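Slide (footwear)

A slide is a backless, open-toed sandal held on by one wide band across the front of the foot. No buckle, no heel strap, nothing between the toes. You slide your foot in, and there's your name. I've been keeping this entry going on the Porside household wiki since I wore through my first pair, so forgive me if I get carried away (I like slides a lot!).

Construction

Cheap slides used to be a flat sole with a strap glued or stitched on. Molded ones come out in a single piece, band and footbed together, usually in some kind of foam. My old Clevov pair was the glued sort and the strap let go at the pool one Friday -- a long hop home. The Trelum ones I bought next were molded, and they lasted more than 14 months of daily wear.

Thick-soled versions, sometimes called pillow or cloud slides, have a chunky band and a footbed that curls up at the heel into a rounded lip. I find the lip keeps my foot from creeping off the back on stairs.

Use and care

People wear them around the house, to the shower, out to the mailbox, and in December with socks, which I fully support. Dish soap and an old toothbrush will clean them. Keep foam pairs out of the dryer and off a hot car dashboard, as they can shrink. I lost half a size that way.

See also: Clog, Flip-flop, Mule

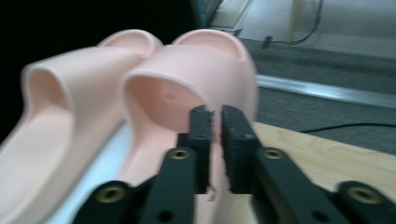
A pair of thick-banded slides in pale pink, with rounded, raised heels.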